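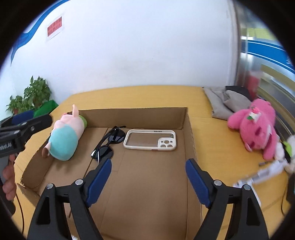

3 min read

The owner of Stedside, a small secondhand shop, starts every morning with a cardboard box. Whatever people left behind the day before goes into it: a pink and turquoise plush toy, say, or black sunglasses, or a clear phone case with a white edge.

"I cut the box down low myself, so you can see right in," she told me, pouring us both more coffee. "People walk past the table and go – oh, there it is!"

Things stay out for 30 days, and she is soft about the toys, which she'll keep a good deal longer (one stayed through all of November, she admits, and she got rather fond of it).

"Sunglasses, well, folks just buy another pair. But a stuffed toy is somebody's best friend, isn't it? I had a dad drive back from Huttunen for one, and I could have hugged him."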